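Unit 4. Task allocation and job content in a commissary kitchen

Reading: the Holanda site report (on reserve). Discussion led by Zinash Tefera.

4.1 The site

Holanda is a commissary kitchen in Zoturville that supplies baked dishes to schools and clinics. Output at the time of the study was 1424 portions per shift. Before a two-armed unit was ordered from Davus, each station was reproduced in simulation and the task list was run there first. The station considered in this unit is dish preparation: one counter, an oval baking dish, a cutting board to the right of it, ingredients along the back.
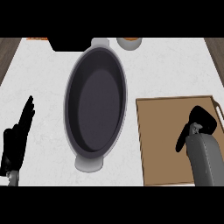 Task allocation begins with a split into handling, judgment and recovery. Handling covers moving dishes, boards and bowls between fixed positions. Judgment covers portion, doneness and whether an ingredient is fit to use. Recovery covers everything that follows a drop, a spill or a missed grasp. At Holanda, handling was assigned to the unit. Judgment and recovery stayed with the cooks.

4.2 Effects on the job

Vanderleia Batista interviewed the station cooks before and after the change. Lifting fell sharply. Interruptions rose: a cook supervising two stations was called to one of them some 80 times per shift, mostly for short recoveries. Cooks reported less fatigue in the shoulders and more difficulty planning their own work. Pay grade did not change, although the new tasks matched the description of a higher grade.

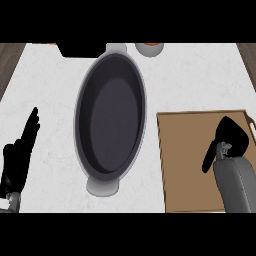 Layout also became a labor question. Cooks had been used to placing the board wherever it suited them. With fixed positions, left-handed staff lost an arrangement they had relied on. The supplier of the scheduling software, Stumia, later added a mirrored layout per shift.

Terms to know: residual task, recovery load, function allocation, deskilling.

For next session: write 200 words on who should hold authority to change the layout, and at what point in the shift.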